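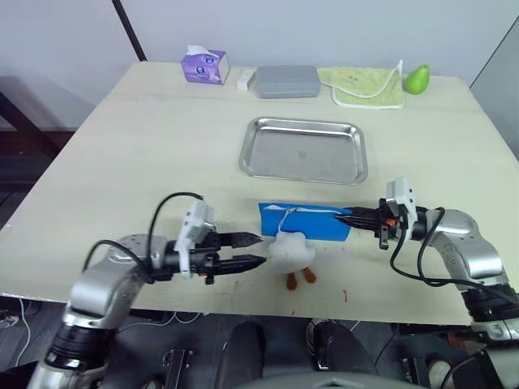 ## Walking into the Skavametti gorge in August: which end, and is it too much in one day?

**Katia Greco**

Hi all, after a bit of advice from anyone who knows the limestone country above Nikthorpe. My sister and I have 2 days there in August and want to see the gorge and, if our legs allow, the big cave at the top (the one with the dripping roof that's on all the postcards). We walk most weekends but it's gentle stuff, canals and so on, and neither of us likes a drop on one side. I've got an old leaflet that says the path climbs 500 metres from the lower car park, and a newer one that doesn't mention a climb at all. Do we start at the bottom, or get the bus up and walk down? Also I'm hopeless with plants but would love to see some of the little rock ferns people go on about. Thanks! 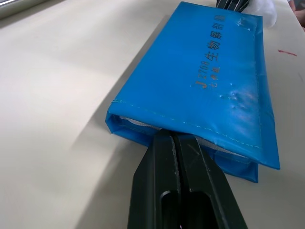
*Blue bag for the seven-piece set, marked JX708.*

### Replies

**Lorenz Aebischer**

Bus up, walk down. The 268 goes from the square in Nikthorpe and drops you at the Skiddale turning. Take more water than you think, it's limestone and the streams vanish.

**Matilde Bastos**

I'd go the other way to Lorenz, sorry! I've done that path more times than is sensible and coming down it is murder on the knees, all polished rock in the middle bit, and like glass if there's been a shower. Going up you can take it slowly and the views open out in front of you. Your old leaflet is right about the climb, by the way, it's just spread over the whole morning so you hardly notice until the last steps.

The drop: there's one stretch past the second footbridge where the path narrows and you've got the river a fair way below. It has a handrail on the wall side. My mum hates heights and managed it by looking at her boots and singing. If that sounds awful, turn round at the footbridge and you've still had the best of the gorge.
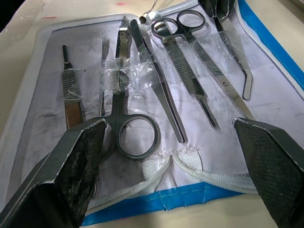
Ferns are my thing so I'll go on a bit. The shady walls before the first footbridge are where you want to be, and the best ones grow down in the cracks where you can't get your nose in. I carry a hand lens and a thin probe, same sort as the one next to the scalpel handle in that open white case, and I use it to lift a frond gently so I can see the underside. Leave the scalpels at home though, you mustn't cut or pick anything in there, and quite right too. Maidenhair spleenwort has a black stalk, green spleenwort has a green one, and that'll get you through most of the wall.

The cave is a separate outing in my opinion. Do the gorge on your first day, cave on the second with the bus.

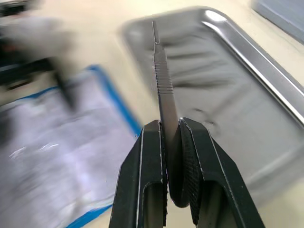

### Getting into the cave

**Nuno Sequeira**

Agree with Matilde on splitting it. The cave is guided only and the last tour goes mid afternoon, so people who walk up from the bottom often miss it. Book at the Tkachuk hut by the entrance or in the village the evening before. Take a jumper, it's freezing in there even in August, and I've seen grown men in shorts looking very sorry for themselves.

They'll tell you there are 3000 bats. I saw one. Lovely place all the same.

**Katia Greco**

Brilliant, thank you! Gorge from the bottom, turning back at the footbridge if I lose my nerve, then bus and cave the next day. Matilde, is there a café at the lower car park or do we need to bring lunch?

**Matilde Bastos**

There's a van that does tea and rolls, but it packs up early if it's quiet. I'd bring sandwiches.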